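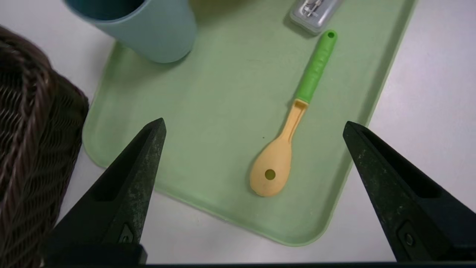
Child's spoon and light blue cup on a green tray, Cistcombe site.

Salehi Family Meals Program
Progress report to the Gimon Fund, period ending June

1. Tableware. The grant line for children's tableware has been spent in full. The Cistcombe dining room received 34 place settings, each made up of a tray, a cup and a short-handled spoon. Trays already in service show light scuffing and will be kept for a further year.

2. Attendance. The program served 2,006 children's meals in the period. Cistcombe opened on all scheduled days. Dastham closed for six days during repairs to the kitchen drain, and families were offered places at Cistcombe.

3. Staffing. Nga Vương has taken over table setup and stock records at both sites. Two assistant posts at Dastham remain open.

4. Next period. We request approval to move the unspent transport balance to the purchase of 10 additional settings for Dastham. A revised budget is attached as Annex B.

This site uses cookies to improve your visit. Accept | Manage settings

Related items
Dastham kitchen repairs: closing note
Salehi program budget, Annex B
Gimon Fund reporting schedule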